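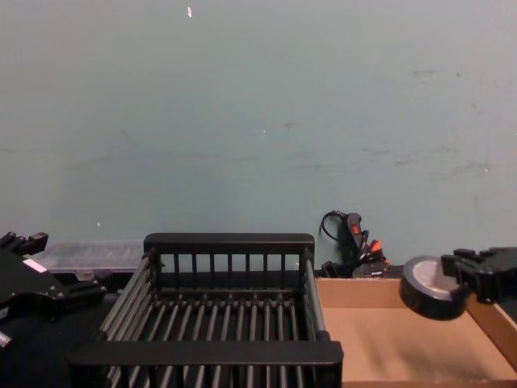

Film Club > Meetings > July minutes

Saltness Film Club
Minutes of the July meeting

Meeting opened at 7:10 p.m. with a full room, which was great to see! Last month's minutes were approved with one fix: the runtime of the Soltau print was listed wrong.

1. Last screening
"The Zasier Tapes" brought in 66 people, our best night this year. Loved by most of the room, especially the long train sequence (two members went back and watched it again the same week). Some felt the last half hour dragged. The sound was too low in the back rows for the first reel, so we'll do a level check with the doors closed next time.

2. Money
Door sales came to $376. Balance in the account is $2,532 after the hall rent. Agreed to set aside $700 for the fall season, mostly rights fees.

3. Fall season
A really lively talk, and it ran long. Four disaster movies were put forward and everybody had a favorite. Voted for a double bill: a volcano picture first, then the flood one, with a short break for coffee. The Yáñez retrospective moves to November so we can show all three of the early films in order. Strong support for subtitles over the dubbed versions, 14 to 3.

4. Program notes
One page per film from now on, and no spoilers past the first act. Notes are due a week ahead. Three people signed up already, wonderful.

5. Other business
Request for a kids' matinee, carried over to August. The lobby poster case still needs a key.

Closed at 8:50 p.m., followed by trailers.

Saltness Film Club | Contact us | Back to top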